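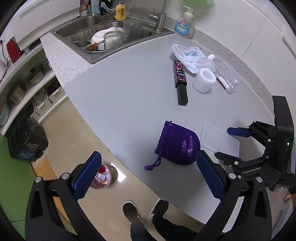 December, late afternoon, coffee number three

OK, so the passing distance rig is finally talking to the bike again. The trouble last week was the connector on the Rodik board and had nothing to do with the sensor (I owe the sensor an apology, I called it a few things). One leg of the plug had worked itself out on the cobbles by the Kollwood underpass, so every time the front wheel hit something the reading dropped to zero, and the log cheerfully recorded that I'd been hit by a car. Several times! I've crimped a new one and put a dab of glue over it.

For whoever picks this up after me, the whole point is still the Bramum Street lane. The city painted it in the spring, it runs between the parked cars and the traffic, and people who ride it keep telling us the drivers come closer now than before there was any paint. We want numbers for that. The rig sits on the left side of the rear rack and measures sideways, and the button on the handlebar gets pressed when something passes you. If you forget to press it, don't go back and guess, just leave it out.

Test this morning was 18 passes on Bramum between the bakery and the light. I threw out 2 where the button press came way too late (my gloves are too fat, I need the thin ones). The rest look believable. Closest one was a delivery van turning into the side street across me, classic right hook, and I braked hard enough that the rack bag slid forward. I wrote it down as a separate event and not as a pass. I think we need a column for that, because turning cars are what scares people on this street and our sheet pretends they don't exist.
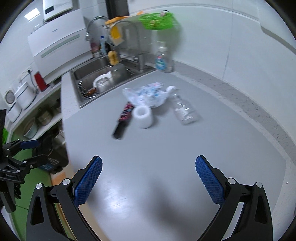 Mounting is the next headache. The Paracha clamp holds fine on round tubes but it creeps on the flat rack rails, and by the end of a ride the sensor is looking at the road a bit more than it should. I tried a strip of old inner tube under it and that helped some. What I'd really like is something with a bit of bite on the inside faces, like the blue pads on those black gripper jaws, with that fine grid pattern all over them. A pad like that on each side of the rail and I bet it would stay put. I'll have a dig through the rubber drawer tomorrow and see if there's any textured sheet left, otherwise it's back to inner tube and swearing.

Calibration: checked against the wall with the tape at 400 mm and then at 500 mm. Both good. I still don't trust it on shiny dark cars, so somebody with a black car please park it in the yard for ten minutes.

To do: new column for turning vehicles, thin gloves, textured sheet, charge both batteries (both!! not just the one in the rig). Also the rear light bracket is cracked, so no evening runs until that's swapped. I'd like to do Bramum at 5 pm once it is, when everyone's heading home and the loading bay is full.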